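Skip to content
Home Projects Student Work Staff Contact
Search this site Search

Folding and Storing Knitwear in a Shared House: Project Report
Household Textiles, second term. Group members: Aicha El Idrissi, Torquil Kerr, Anil Reddy 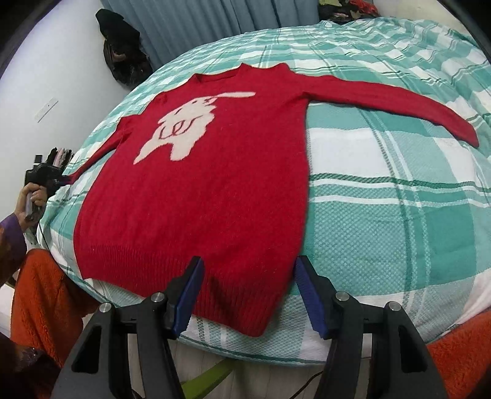

Figure 1. Red sweater with cream animal motif, spread out front side up on the bed.

Background

Our group lives in or near the Jillia student residence, where each bedroom has one narrow wardrobe and a single deep drawer under the bed. Most of us hang our jumpers because it is quicker than folding them. By October of last year Torquil had two with stretched shoulders and one with a peak at each side from the hanger. We chose knitwear storage as our topic after he brought them to class.

The aim was to find a fold that a person could do on a bed without a table, that would fit the drawer, and that would not leave a crease across the chest.

Materials

We used our own clothes. The red sweater in Figure 1 was the main test garment. It is a fine knit with a ribbed hem, and the motif sits high on the chest, so a badly placed fold shows up straight away when the sweater is worn. Its weight on the kitchen scale was 309 g. We also used a grey cardigan, a cable knit pullover and a thin merino top.

All folding was done on a made bed. A plaid bedspread helped more than we expected, as the lines of the check gave us something to line the hem up against.

Method

We tried two folds.

Fold A (thirds). Lay the sweater front side down. Bring one side in to the middle, with the sleeve folded back along its own length. Repeat with the other side. Fold the hem up a third, then fold again to the collar.

Fold B (loose roll). Lay the sweater front side up. Cross the sleeves over the body, smooth the ribbing flat, and roll from the hem to the neckline without pulling.

Before either fold the garment was spread out with the sleeves extended. Spreading took longer than folding. The ribbing pulls in and the sleeves bunch near the shoulder, and if this isn't smoothed out the bulk ends up in one corner of the stack. We were told by our tutor, Urho Leinonen, to smooth from the centre outwards and never to tug on a cuff.

Each garment was folded, put in the drawer under 300 g of other clothing, and taken out the next Wednesday. We then laid it flat again and looked for lines.

Results

Fold A gave the flattest stack and used the least drawer space. On the red sweater the side folds ran clear of the motif when we kept the centre panel wide. The first time, Anil made the panel too narrow and one crease went straight through it. The crease was gone after a day flat on a towel.

Fold B left almost no creases on the merino top or the red sweater. It did not work for the cable knit, which was too thick to roll and came undone in the drawer. The cardigan rolled well once the buttons were done up.

Lint was a problem with both folds. The red sweater showed every pale speck, and more seemed to come off the other clothes in the drawer. A fabric brush used before folding was better than a sticky roller, which lifted fibres on the merino.

Discussion

For a single deep drawer we would use Fold A for thick knits and Fold B for thin ones. A sweater with a picture on the front needs either the roll or a wide centre panel. We didn't test for longer than a week, and we only had one garment of each type. Aicha thinks the results would be different in a humid room, and we agree this should be checked.

We also did not test vacuum bags. Torquil owns one but the valve is broken.

Changes since the draft

Szymon Brzozowska read our draft and asked how we had judged a crease. We had no scale for it. The three of us looked at each garment by the window and wrote down "none", "faint" or "clear", and where we disagreed we took the worse rating. The rating sheet is attached as Appendix 1.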